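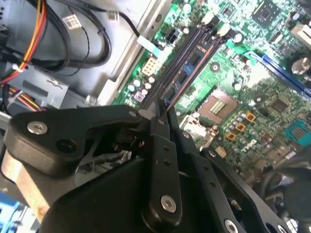 The disassembly cell at Clirnis starts its day at six in the morning, when Valbona Pavlović comes in with a thermos and a small box of hex keys. The cell takes apart old office computers, and its hardest job is the memory. A module sits tight in its slot, with neighbors on both sides, and the two black fingers of the gripper must come down between the cables and the board without touching anything that can still be sold. On a Dell board with a blue module in one of the slots and the processor socket already empty, there is not much room for a jaw that is even a little bent. So before the first computer, Pavlović checks the jaws.

She does it always in the same order. She wipes the fingers with a dry cloth and tries each screw of the links with the key. Then she closes the gripper on a steel gauge and looks at the number on the screen. If the number has moved since yesterday, she writes it in a paper notebook, and only after that in the computer.

"The notebook does not crash," she says.

The cell was built by Zupan, a small company that makes handling equipment, and it came to the Clorkgate industrial park in February. In the first weeks it pulled memory well from new test boards and badly from real ones. Real computers arrive with dust inside and with wires pushed in every direction by somebody who was in a hurry. Yeshi Negash, who programs the cell, spent most of March changing the way the arm enters the case. At first it came straight down. Now it comes from the side, at an angle, and the small camera at the wrist checks for the slots before the fingers go near.

The pulling itself was also a problem. A memory module is held by a latch at the end of the slot, and if you pull before the latch is open, you can break the slot or the module, or both. Negash put a force limit in the program. When the limit is reached, the arm lets go, backs up and calls a person. In April it called a person all day long.

"I was going up and down the stairs like a waiter," he says. He moved his desk next to the cell, and it is still there.

The finger tips are the part that wears. Zupan recommends new ones after 1000 pulls, but at Clirnis they change them at 820, a number which Pavlović found by trying. After that the grip begins to slip — you hear it before you see it, a short dry click. Changing both tips takes her 10 minutes, and the camera calibration takes longer. For this she uses a scrap board screwed to an aluminum plate. The arm must touch four marks on it, and if it misses one, she loosens the camera bracket and begins again.

On a good shift the cell can finish up to 400 modules. Effie Cairns, the shift lead, prefers to talk about the bad shifts. In May a power cable got caught behind a finger link and the arm lifted a whole computer off the table before it stopped. The computer survived, but the link did not. Since then there is a spare link in the drawer, in a bag with its own screws, and one rule on the wall in Cairns's handwriting: cables to the left.

Next is the processor, which at present is still taken out by hand, at the bench before the cell. Negash would like the arm to open the socket lever by itself. Pavlović has seen his first trials and wants a different finger for it, thinner and with a small hook. She drew it on the last page of the notebook, and Zupan has promised a sample in July.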